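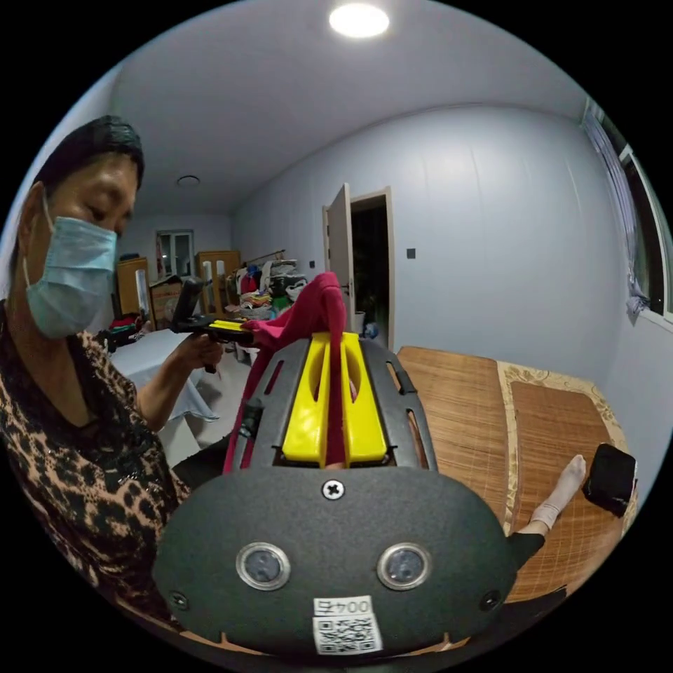 Digest no. 213, page 9

Last updated February 3, 2020

Posted by Soledad Ibarra

Re: folding cloths and keeping the bamboo mat

Gumaro, I'm answering your message in pieces, with your text left in.

> Gumaro Galindo wrote:
> We moved into the Kilbridge apartment in the fall and the bedroom
> has a bed with a woven bamboo mat on it instead of a regular sheet.
> I've been folding the laundry on it. Two questions for the list.
> First, is the mat going to snag things?

It can. The weave itself is smooth if it's in decent shape, but look at the places where the strips have split. Run the back of your hand across it, and where it catches your skin it will catch a thin cloth too. I rub those spots lightly with fine sandpaper, going with the strip, and wipe up the dust. The mat I fold next to is light brown with a cream border that has flowers on it, and the border gives more trouble than the bamboo. The stitching comes loose at the corners. I resewed mine last April with upholstery thread and it has held.

> Second, my wife says two people should hold a cloth up between them
> and I say it goes faster flat on the bed. Who is right?

It depends on the size. Anything you can hold with your arms apart, do alone and flat. For bed sheets and big table covers, use two people. One takes the top edge and the other finds the next corner, then you both pull a little so it hangs straight before the first fold. The pink cloth in the picture is at that stage, held from both sides above the floor with the bed right there to lay it on afterward. Someone resting on the bed doesn't have to get up for it, as long as they leave you one end of the mat.

Keep hold of the edge and don't let go of the middle until the cloth is laid down. Most of the crooked folds I see come from people starting before both sides are even.

> Also does anyone wash the mat? It smells a little like a closet.

Don't soak it. Wring out a rag in plain warm water, wipe along the grain on both sides, and stand the mat on edge near a window with the curtain open. Don't put it in direct sun all afternoon or it gets brittle. Kelechi Eze wrote in last year that he uses a little white vinegar in the water. I tried it and the smell went away, but the cloth border on mine faded some, so test a corner.

If you're buying a replacement, the Treler mat I got at the Stullico store was 70 dollars and came rolled with the border already creased. The one Julián Toledo got there was 20 dollars less and looks the same to me. Leave it flat overnight before you put anything on it.

I still need an answer from Ezequiel Bustamante about the drying rack he offered at the Owusu Street swap. Ezequiel, if it's gone, please post so I can take it off the list.

Soledad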